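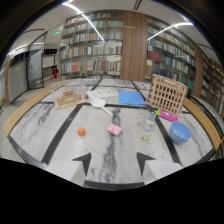

Projektbericht: Tischabräumen mit einem Greifarm

Bearbeitet von Pichit Tanasarn und Khadija Ashour

1. Fragestellung

Im Projekt Lakora haben wir untersucht, wie weit eine Maschine heute mit einer alltäglichen Aufgabe kommt: einen Tisch abräumen, auf dem Dinge aus ganz verschiedenen Materialien liegen. In Haushalten, Büchereien und kleinen Läden fällt diese Arbeit jeden Tag an. Sie gilt als einfach, ist für einen Zweifingergreifer aber schwierig, weil jeder Gegenstand anders angefasst werden muss.

Die Aufgabe lautete: Alle Gegenstände einzeln aufnehmen und in eine Kiste neben dem Tisch legen, ohne etwas zu beschädigen oder auf den Boden fallen zu lassen.

2. Vorgehen

Die Bewegungen wurden zuerst von Hand vorgemacht. Dabei führt eine Person den Greifer selbst, und die Kamera am Griff nimmt auf, was vor den Fingern liegt. Als Ort diente ein Marmortisch in der Bibliothek von Harnidthorpe. Insgesamt haben wir 595 Vorführungen aufgenommen, die meisten an einem Samstag vor der Öffnung. Danach wurde das Modell trainiert und auf dem Arm der Firma Onsri getestet. Die Steuerung lief über die Software Kavico.

Die Gegenstände wurden absichtlich gemischt: eine hellblaue Kunststoffschale, eine durchsichtige Flasche, eine blaue Mappe, ein kleiner orangefarbener Würfel, eine rosa Schachtel und zwei empfindliche Modelle, eines aus Wellpappe und eines aus hellem Holz mit vielen rechteckigen Öffnungen. Pro Gegenstand gab es elf Versuche.

3. Ergebnisse

Würfel und Schachtel machten kaum Probleme. Der Würfel wurde in allen Versuchen aufgenommen, die Schachtel rutschte zweimal ab. Bei der Schale hing der Erfolg davon ab, ob ein Finger innen und einer außen am Rand ansetzte. Kam der Arm zu steil von oben, schob er die Schale nur weg.

Die Mappe war der schwierigste Gegenstand. Sie liegt flach auf, und die Finger finden keine Kante. Menschen ziehen eine Mappe meistens bis an den Tischrand und greifen dann von unten. Diese Bewegung war in unseren Vorführungen zwar enthalten, aber der Arm zog oft zu kurz und brach danach ab.

Bei der Flasche störten vermutlich die Spiegelungen auf dem durchsichtigen Material. Der Greifer schloss mehrmals neben ihr. Mit heruntergelassenen Rollos wurde es etwas besser, genau ausgewertet haben wir das nicht.

Das Pappmodell wurde beim Anheben in einem Versuch eingedrückt. Das Holzmodell haben wir nach dem vierten Versuch aus der Reihe genommen, weil eine Strebe gebrochen war. Für dieses Modell liegen deshalb keine vollständigen Daten vor.

4. Bewertung

Für einen Tisch mit festen, handlichen Dingen reicht das System unter Aufsicht aus. Ein Durchgang dauerte allerdings deutlich länger als von Hand. Unbeaufsichtigt würden wir es in einer Bücherei nicht einsetzen, vor allem wegen der flachen und der zerbrechlichen Teile.

5. Offene Punkte

Die Griffkraft war fest eingestellt. Ein Kraftsensor in den Fingern wäre der nächste Schritt. Außerdem wollen wir die Zahl der Vorführungen auf 2000 erhöhen und dabei vor allem Mappen, Karten und andere flache Gegenstände aufnehmen. Der Tisch in Harnidthorpe steht uns dafür im Juli wieder zur Verfügung.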